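Mesa Grilmont con acabado mármol: once meses de uso

Compré la Grilmont en agosto para sustituir una mesa de caballetes que cojeaba desde el primer día. La uso para trabajar, para montar cosas pequeñas y, cuando viene gente, para comer. Venía de mirar también la Rukovell, más barata y con patas plegables, y la Rind, que tiene cajón pero solo se vende en negro.

La versión que elegí mide 1.720 mm de largo. Conviene medir bien el hueco, contando lo que sobresalen los rodapiés, y también el ascensor. El mío admite el tablero en diagonal y por muy poco.
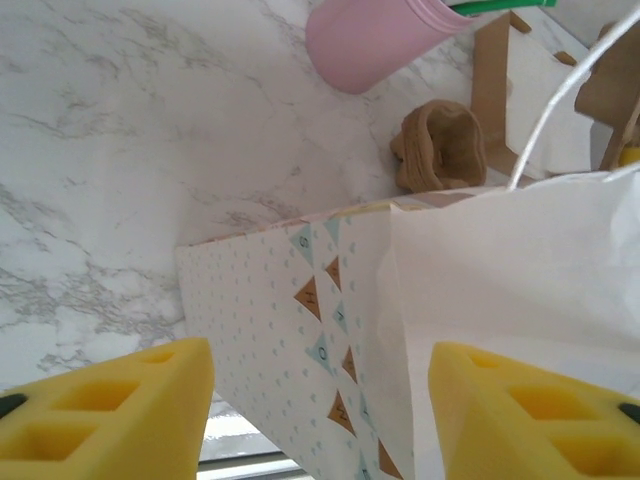

Montaje

El paquete pesa unos 50 kg y llega en una sola caja. Para subirla a casa hicieron falta dos personas. Las instrucciones son un pliego con dibujos bastante claros, salvo el paso de los travesaños, donde no se distingue la cara interior de la exterior. Yo los puse al revés y tuve que soltarlos.

Faltaba un tornillo. Escribí a la tienda, Kasau, y me contestó Ohemaa Nutsugah, del servicio de atención al cliente, que me mandó una bolsa completa de recambio sin pedirme fotos ni factura. La bolsa llegó a la semana. Mientras tanto usé la mesa con el que faltaba sin poner y no noté nada raro.

La llave que incluyen es corta y se clava en la mano. Con una punta hexagonal y un destornillador eléctrico a baja potencia, las patas se ponen en 15 minutos.

Estabilidad

Aquí es donde más se nota la diferencia con la mesa anterior. Escribiendo a máquina o dibujando no se mueve. Si se empuja desde un extremo hay un ligero balanceo a lo largo, que en mi caso se redujo al reapretar las patas después del primer mes. Las patas llevan niveladores de rosca. Son pequeños y hay que tumbarse en el suelo para girarlos, pero aguantan la posición.

El acabado

Dudé bastante entre el blanco liso y el mármol. En la ficha de la tienda el veteado parecía más oscuro de lo que es. En persona es un gris suave, con vetas irregulares que disimulan las migas y el polvo mejor que una superficie lisa. De cerca se ve que el dibujo es impreso, y a quien busque piedra no le va a convencer.
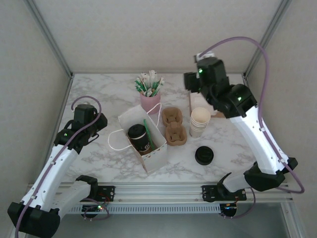
Tablero blanco con veteado gris, delante de paredes de un gris claro.

El café sale con un paño húmedo si se limpia el mismo día. El rotulador permanente necesitó alcohol y dejó una sombra que solo se ve a contraluz. No he puesto ollas calientes directamente encima – el fabricante lo desaconseja – y uso salvamanteles. Con una lámpara encima hay algo de reflejo, molesto por la tarde si se trabaja con papel satinado. Lo resolví moviendo la lámpara a un lado.

Lo que cambiaría

Las esquinas son demasiado vivas. Me he dado en la cadera varias veces y he acabado poniendo protectores en las dos que dan al pasillo. También echo en falta un pasacables, porque los cables del ordenador caen por detrás y se ven desde el sofá.

La volvería a comprar en la misma medida. Para un piso donde haya que recoger la mesa cada noche me parece más sensata la Rukovell.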